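Review: Skinach hand-guiding kit for two-arm setups
Posted November 28, 2023 by Consuelo Ocampo

I've had the Skinach kit since May, used on two arms for bagging and sorting jobs. You hold a button, move the arm by hand, and the software records the path. It also takes a handheld remote for when you'd rather stand back.

Setup

Install took me 15 minutes per arm, plus a restart. The manual skips the cable routing, so leave more slack at the wrist than you think you need – mine pulled tight the first time I turned the gripper over.

Teaching by hand

Good on hard objects. I get a usable pick after 5 demonstrations on a boxed part. The arms feel light, with a little drag at the elbow.

Teaching by remote

Slower. The sticks are too touchy near the table, and there's no fine mode. The Plorosby remote I used before was better at this and cost less.

Soft and bagged items

Harder. Clear plastic wrinkles differently every time, so one good recording doesn't carry over to the next bag. I plan on 50 demonstrations for each item and vary where it lies. Bring the fingers in low, close to the bottom edge of the bag, and keep the second gripper open and facing the first. 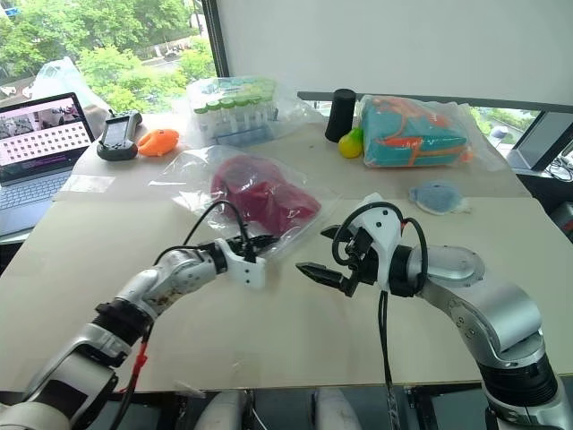
Verdict

Worth buying if you mostly teach by hand. For remote work, wait for an update or look elsewhere.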